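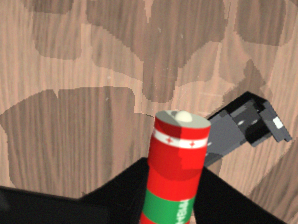

Light wood grain with darker patches.

How to place a limit order on a small exchange

Applies to: shares quoted on the Stulteton market and held through a Wesotbridge dealing account. Other brokers use different screens, but the fields are much the same.

A limit order sets the worst price you will accept. A buy limit fills at your price or lower, a sell limit at your price or higher. On a thinly traded market a market order can run through several price levels before it is complete, so most brokers advise a limit for anything outside the largest companies.

Before you start

You need a funded account, the ticker of the share and the current order book. The free page shows only the best bid and best offer. The full book is under Prices, then Depth, and must be switched on once in Settings. Check the lot size as well. Sikum, used in the worked figures below, trades in lots of 500, and an order for any other multiple is rejected on entry.

Step 1. Read the book

Open the depth screen and note the quantity at each price on the side you intend to trade against. If you are buying, that is the offer side. Suppose Sikum shows 500 shares offered at 838 pence and nothing further until a price 22 pence higher. A market order for 1,000 shares would take the first 500 at 838 and the rest at 860, giving an average of 849. A limit at 838 would fill half the order and leave the remainder on the book.

Step 2. Choose the price

Prices must be entered in whole pence. If you want the order filled at once, set the limit at the best offer. If you are content to wait, set it between the bid and the offer. A limit below the best bid joins the queue behind every higher bid, and behind earlier orders at the same price.

Step 3. Choose how long the order lasts

Day orders lapse at the close. Good-till-cancelled orders remain until filled or withdrawn, but the broker removes them when a share goes ex-dividend and you must enter them again. Fill-or-kill cancels the whole order if it cannot be completed immediately. Fabian Hollenstein, who wrote the original version of these notes, used day orders for everything and re-entered them each morning — tedious, but it forces a look at the price.

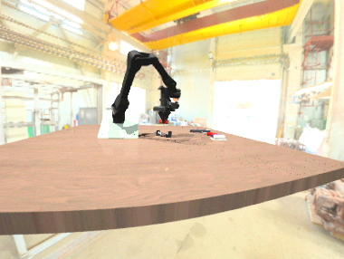 Order entry comes next, and the ticket has more fields than most people need. Leave Minimum Fill and Display Quantity blank unless you have a reason to use them. Companies with similar names are a common source of error, so match the ticker against the sector line printed under it; a maker of black robotic arms like the one at the back left of the table would be listed under Industrial Engineering, and a furniture maker under Household Goods. Mwakyusa has two lines of stock, ordinary and preference, with tickers that differ by one letter.

Step 4. Submit and check

Press Preview. Confirm side, quantity, limit and expiry, then press Send. The status should change from Pending to Working. If it still reads Pending after 13 seconds, do not send it again: open the order log first, or you may end up with two live orders.

Step 5. Amend or cancel

Reducing the quantity keeps your place in the queue. Raising the quantity or changing the price loses it. Part fills already made cannot be cancelled and settle in the normal way.

Commission is charged once per order per day, so an order filled in pieces over several days may be charged more than once.

Corrections to Tyson Penner through the Wesotbridge help desk. Last checked in January.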